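4.2 Surface preparation and the reading of grain

The second part of our study concerns how small furniture workshops choose between boards of the same species when the boards will be joined into one visible surface. In the literature on wood quality, the choice is usually treated as a question of grading. The grader looks for knots, splits and discolouration, and gives the board a class. In the workshops we visited in Skosden and Clivatska, the class was known to everybody but it was seldom mentioned at the bench. The makers spoke instead of whether a board was "quiet" or "busy", and they arranged the boards on the floor before any glue was opened.

We interviewed makers in 9 workshops. Most of them had between 2 and 5 persons at work, and all of them produced table tops, shelves or cutting boards from maple, ash or beech. The interviews were held in August, when orders are fewer and the makers had more time to talk. Each maker was asked to sort the same set of sample boards, 80 in total, into those which they would place in the middle of a table top and those which they would place at the side or underneath. The set was lent to us by the timber merchant Dewulf and was returned after the study.

The sorting showed good agreement on plain boards and poor agreement on figured ones. A straight and even board was placed in the middle by nearly all makers. A board with strong figure divided them. Some makers considered that figure is what the customer pays for, and they wanted it where the hand and the eye rest. Others said that a strong figure makes the joint next to it look like a mistake, even when the joint is well made. This second opinion was more common in Skosden, where the tradition of painted furniture lasted longer and where natural surfaces came into fashion quite late.

A further difference was found in the treatment of knots. Under the grading rules a sound knot of small size does not lower the class very much. At the bench it could decide the matter alone. Several makers turned the board over as soon as they saw a knot, and only then looked at the rest of it.

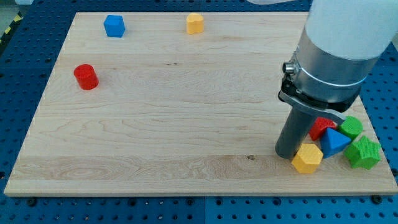
Figure 3. Joined maple board.

Maple is a difficult species for this kind of judgement, as its colour is pale and the figure may be weak until a finish is applied. The makers at the Somine workshop therefore wipe the surface with a damp cloth before they decide on the orientation. They also look at the seams and the figure together. In a board such as the one in Figure 3, the seams are faint and the wavy grain runs mostly along the length, so that the eye passes over the joints easily. The darker streaks are collected in one half, and the small dark mark lies near them. A maker who follows the "quiet" principle would probably turn this half towards the wall, while a maker of the other opinion would turn it towards the person sitting at the table. Both decisions are reasonable, and the grading class does not help to choose between them.

We return to this point in Section 5, where the price given by the makers is compared with the price expected by their customers.

Correspondence: Wood and Craft Studies Group, Clivatska | © 2025 The authors | Back to top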